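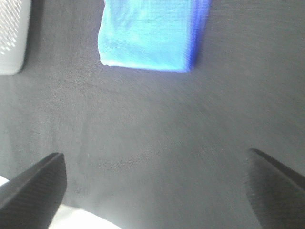 Sky blue on the face, deep blue at the side. The folded cloth on the dark grey cover.

The Cloth Drawer: a small gallery of folding

25th September
By Kourosh Shojaei

In January I started to put my household cloths in order. I had 220 of them when I finished the counting, which is too many for one person and his mother, but a great part came from the shop of my uncle when he closed it. They are tea towels, dusters, napkins, face cloths and some pieces I can not name in English. My neighbour Kenna Matheson saw the piles on my dining table and told me I must show them to other people. So I made this page.

I am not a professional. I learned folding at home, where every cloth had to be the same width as its neighbour in the drawer, and my grandmother checked this with her hand. I use the same way today, with small changes for the drawers of our flat in Hamilton, which are more shallow than hers.

Only the blue one is on the page for now. I prefer to write properly about one cloth before I go to the next.

About the colour

The light blue is the colour I like most in the whole collection. In the morning it goes a little toward cyan, and in the evening under the kitchen lamp my mother says it is grey, and we do not agree about it. The darker blue at the side of the fold is a much stronger colour, and when the cloth stands in the drawer I put this side up. Then I can find it without pulling out the others.

If you look near the upper left you will find some soft wrinkles. I do not iron my everyday cloths. I pass my palm over them two times, from the middle to the outside, and what remains can remain. Kenna irons everything, also her dusters, and her drawer is very beautiful, but she has more patience than I have.

About the surface

I fold on a dark grey cover. Before, I was folding on the bare table, and the thin cloths were sliding away from me. On the cover they stay in their place. A light cloth is also easier to see on a dark ground, so you notice at once when one corner is not meeting the other. For my white napkins it is the same. For the black ones it is no help at all, and for them I turn the cover off and go back to the table.

How I fold for a shallow drawer

Put the cloth flat with the better face down. Bring the left side to the middle, then the right side, and let them almost touch. Fold the near end up to the far end. Fold one more time if the cloth is long. Now press gently with the flat hand and turn it over.

The corners will be a little rounded if the cloth is soft. I was fighting with this for a long time. Hélène Beaudoin, who taught an evening class on household linen at our library, told me to leave it, because a soft cloth pressed to a sharp corner will lose the shape again in the drawer by the next day. I tried her advice for a week and I did not go back.

I keep 12 cloths in one row, standing on their side. With more than this the drawer is hard to close, with fewer they fall over when I take one out. Your drawer can be different from mine, so please try with your own.

A question I received

Donnie Kinnear wrote to ask if he can store cloths in the cupboard beside the stove. I would not do it. My first shelf was there and after one winter everything had the smell of frying onions, even the cloths at the back. A bedroom drawer is better, or a shelf in the hallway if you have a door on it.

What comes next

I would like to add the checked tea towels and then the napkins. The napkins have a hem which is thicker on one side, and this makes the fold lean. I have not found a good answer for it. If you have one, please write to me, I read every message, but my reply can be slow.

Recent on this site

Two ways to fold a fitted sheet
Washing old linen by hand
Letter from Keir Chisholm: his aunt's napkins
Lining a drawer with paper
Small repairs: a loose hem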